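I finally got to the open day at the Sarnholm Savings Bank, the one they hold every December when the new branch managers start. If you've read this page for a while you know I have a soft spot for small banks (my first passbook is still in a drawer somewhere), so I took the early train out and was at the door by nine with a coffee in each hand. Both for me. It was a long ride!

The head office is on Navickas Street, a few minutes' walk from the station if you cut through the parking lot. I had pictured marble and got carpet tiles. There was a sign-in table, a badge, and a program with the tour times on one side and a map of the building on the other. The map was upside down compared to how you walk in, so half of us went to the staff cafeteria first.

## The new president's talk

Rūta Ozoliņš took over as president this fall after running the Jalcombe branch, and she had the ten o'clock slot. I liked her. She talked without slides for a good while, mostly about farm loans, and she gave us the full list of changes she wants to make: longer evening hours at the bigger branches, a single phone number that reaches a person, and loan decisions under a certain size going back to the local offices. That last one got applause from the back row, where I'm pretty sure the loan officers were sitting.

She also said that the bank had 618 employees and that she plans to meet every one of them before summer. A man near me asked if that included the night cleaners and she said yes, she'd already done that shift, and the floor machine is harder to steer than it looks.

Questions went on too long, as they do. Somebody wanted to know about mortgage rates and she wouldn't guess. Somebody else wanted to complain about the ATM in Granitz, which has been eating cards, and he got a name and a desk to go to right after the talk. I saw him there later, so I guess he took her up on it.

## Down to the vault

This was the part I came for. Tours went down in groups of 21, and I was number 20 in mine, phew. The old vault door is still in use. It was put in when the building went up and weighs more than my house, or that's how the guide put it, and she let two kids from our group push it. It swings so easily! You get it going with one hand and then you have to lean back to stop it.

Past the door are the safe deposit boxes, and past those is a little room with a counter where customers open theirs in private. We weren't allowed to touch anything in there. The guide told us the waiting list for a medium box is 38 names long, which surprised me, I thought everybody had given those up. Apparently people come in twice a year, look at their stuff, and go home again.

It's chilly down there, by the way. They keep it cool for the paper records, and I'd dressed for an office. If you go, bring a sweater and something for your hands.

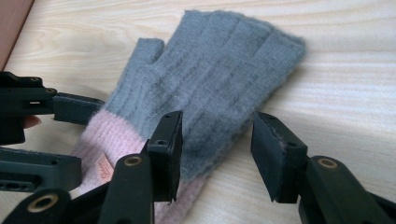 ## Coin counting, lunch, and the archive

Back upstairs you could watch the coin counter at work. It's loud, so the woman running it mostly used hand signals. She poured in a bucket of change from a school fund drive and it rattled away for less time than it takes me to find a quarter in my purse. I could have stayed there all afternoon, but there was a line behind me.

Lunch was pea soup and rye bread in the cafeteria (which I already knew how to find). I sat with a retired teller from Jalcombe who remembered doing the month-end books by hand, in pencil first and then in ink. She said the pencil was against the rules.

The archive was only open until 2, and I nearly missed it. They had laid out the old ledgers, some loan applications with the names covered, and a shelf of minutes from the early board meetings. One whole page was about whether to buy a second stove. They voted it down, then bought one the next year anyway. I took notes on that for my stove-loving brother-in-law.

I didn't make it to the session on small business lending, it clashed with my train. A handout was supposed to be at the front desk but they'd run out by the time I left, and the man there took down my address and promised to mail one. I'll put the useful bits up when it comes.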